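Groltside Bench Grid Kit – brown paper, blue tape
Home / Bench Supplies / Layout and Marking / Groltside Bench Grid Kit 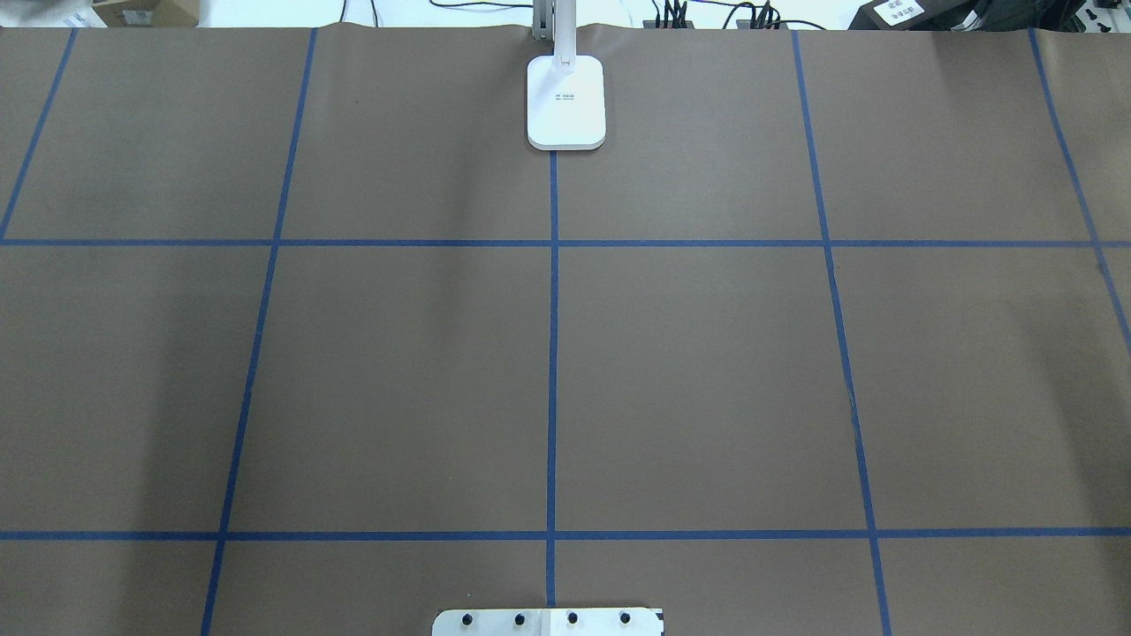
Brown paper sheet gridded in blue tape, with a white base at one end of the center line and a four-bolt plate at the other.

Groltside Bench Grid Kit
In stock. Ships from Landale.

Please read the notice first if you bought this kit before April.

Service notice: paper creep under small arm bases

The Bench Grid Kit is a sheet of paper and some tape. We did not think it could have a fault either. Then Remedios Arrieta at Sutcliffe called on a Wednesday to tell us her pick-and-place arm had started missing its targets, a little more each hour, with great confidence and no error messages at all.

She recalibrated it. It missed again. She swapped a cable, reloaded the job and had a stern word with the controller. By the end of the shift the arm was closing on thin air 14 mm to the left of every part, and on one pass it came down on the edge of a fixture and bent a fingertip.

The arm was fine. The grid had moved. Her arm's base was standing on top of the paper, held down by its own weight, and every quick swing gave it a small twist. The paper slid on the smooth tabletop, the base went along for the ride, and the taped lines went with them both. Checked against the grid, everything looked perfect. Checked against the table, it was on a slow trip toward the window.

Ronja Vik ran the same setup in our shop and got the same result in 200 cycles. She has asked us to mention that it took most of an afternoon and that she was not thanked.

What to do

Stop the arm and cut the power before you put your hands anywhere near the grid.
Lift one corner of the paper. If the sheet slides when you push it with a finger, you have the problem.
Fix the arm's base to the table, through the paper, with bolts or a clamp. Gravity is not a clamp.
Tape all four edges of the sheet down with the wide tape in the kit. Older kits came without it. Ask and we'll mail you a roll.
Put a pencil mark on the table at each end of the center line. Look at the marks at the start of each shift.
Run the job at low speed with nothing on the grid, then recalibrate.

Waves and creases

Paper takes up damp from the air and goes wavy. That's normal and mostly harmless on a sorting job. If your gripper works close to the surface, it isn't harmless, so smooth the sheet flat before you tape the edges. A kink in a tape line should be peeled back and laid again. Vision systems will follow a kinked line as faithfully as a straight one, bless them.

What's in the kit

One sheet of matte brown paper, heavy grade
2 rolls of blue line tape
One roll of wide edge tape (new)
Layout card with cell spacings
Setup sheet, now with a warning on the front where it should have been all along

What it's for

Laying out a work area for small tabletop arms, testing reach, and marking where parts go. The blue shows up well against the brown, and the paper doesn't throw glare back at an overhead camera. The tape peels up for up to 20 minutes after you press it down. After that it takes some paper with it, so measure first.

What it's not for

Holding anything in place. Also wet work, hot work, or guarding. A blue line will not stop an arm, and it won't stop a coworker reaching for a screwdriver. Use a proper guard or keep everyone back while the arm is powered.

Does it fit my Zireo bench?

Yes. The sheet can be trimmed with a knife. Trim it off the bench, please. Angus McPhee has seen what happens otherwise and now owns a bench with a very straight groove in it.

Returns and replacements

If your kit came without the wide tape, the roll is free and so is the postage. If your grid wandered and you have a bent finger or a scratched fixture to show for it, send photos to Cameron Paewai on the service desk along with your order number. Spare tape and single sheets are listed under Layout and Marking.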